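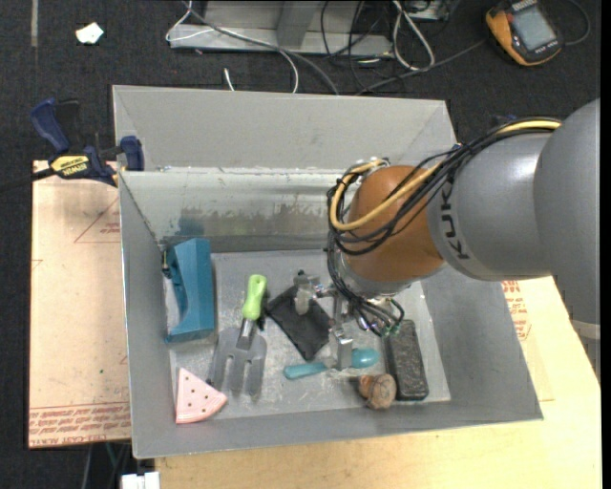

Melis Two-Finger Gripper Kit (Jolska)
Used on the bin-picking build, Flasgate shared workshop

Print this page
E-mail this page

23/12/2020
By the Flasgate equipment desk

Jolska sells the Melis as a gripper for "any household object." We bought it anyway. It has been on the bin build since it arrived, and this page is for members who want to use it there or are thinking of buying one for a project at home.

What you get is a pair of metal fingers, a drive unit, mounting brackets, a bag of screws and a cable set. The printed guide runs to a single folded sheet, half of it safety symbols. The full guide is a download, and the download covers an earlier version with the connectors on the other side. Work from the sheet and ignore the file.

Maximum opening: 124 mm
Finger travel: parallel, both fingers driven
Supply: 24 V DC, not included
Mounting: adapter plate, drilled by you
Finger pads: sold separately, $21 a pair

That last line is where I started to lose patience. Bare metal fingers on a smooth plastic handle are a poor match, and a kit advertised for household objects should come with something to grip them with. The pads are decent once you have paid for them. Sheet rubber and contact cement did nearly as well in our trials and cost us an offcut.

Mounting it

The brochure promises 15 minutes from box to first grasp. Allow an evening. The bolt pattern fits Jolska's own plate and very little else, so we drilled an adapter for the arm, and the first one came out twisted enough to make the fingers close at a slant. Check with a square before you tighten anything for good.

The wiring is the weak part of the whole product. The leads coming out of the drive unit are thin, the connectors are tiny, and the strain relief is a plastic tie. With the cables draped over the wrist joint, you need a generous loop or the wrist will pull on them when it turns. Too generous and the loop hangs where it can catch the bin wall. We tried the Inlow cable clips that everyone recommends. They hold well on straight sections and let go at the joint, exactly where a clip would be useful. Go back to hook-and-loop straps and look them over before each session.

The bin

Jolska has a matching bin in its catalog. Skip it. A gray sheet-metal bin with sloping sides does the job, and bar clamps will hold it to the table. The sides matter more than the price. With sloping walls, a round object tends to roll back toward the middle, while a square-cornered tub gives it somewhere to hide.

Two complaints about bare metal, though. It reflects, so a bright object near the wall shows up a second time as a colored smear, and our detection code was quite willing to go and grasp the smear. It also matches too much. The hand fork with the lime-green handle is easy to find by the handle, but its gray head all but disappears against the bin floor. We have talked about painting the inside matte white. Paint will scratch, and then we will have a white bin with gray scratches to confuse the thing instead.

What it will and won't pick up

Handles are its best case, provided they are thick enough and the fingers come down across the narrow part. The teal tool with the fat ends and the slimmer middle is a good test, and a mean one. Close on the middle and you have a fair chance. Close on the bulb and it usually squirts out sideways.

Cloth is bad. Anything flat and soft, lying flush on the bottom, defeats straight fingers unless there is a fold to pinch, and the advertised "soft item mode" seems to be the normal mode with the speed turned down. I would like to hear from anyone who can tell the two apart with the label covered.

Wedges depend on how they have landed. The pink watermelon slice can be gripped across its flat faces if it is standing. Lying down, it asks the fingers to get under the rim, and they are too thick for that. Rough, heavy blocks are fine for grip but they show up how little force is available. Jolska gives no payload figure for a block held off-center, and I take the silence as an answer.

Rules for using it at Flasgate

Book the arm and the table together. They are listed separately in the booking system, and having one without the other is no use to you.

Run at the low speed setting for the first five cycles of any new program, with your hand at the stop button and your other hand out of the bin.

Don't unplug the small connectors to tidy up. If the wires bother you, leave them bothering you and put a note in the log.

Check both clamps. A bin that has shifted a little looks the same to you and very different to the arm.

Tools go back on their shelf when you finish, including the meter.

Should you buy one?

For the fingers and the drive, possibly. The mechanism is solid and ours closes square now that the plate is right. As a complete kit it isn't complete, and the claim about any household object should be read as "some handles, on a good day." If you already have a gripper that opens and closes, spend the money on lighting first. Ours improved more from moving a lamp than from swapping the gripper, and the lamp was already in the building.

We will put the pads through another round in the new year and change this page if they earn it.

Print this page
E-mail this page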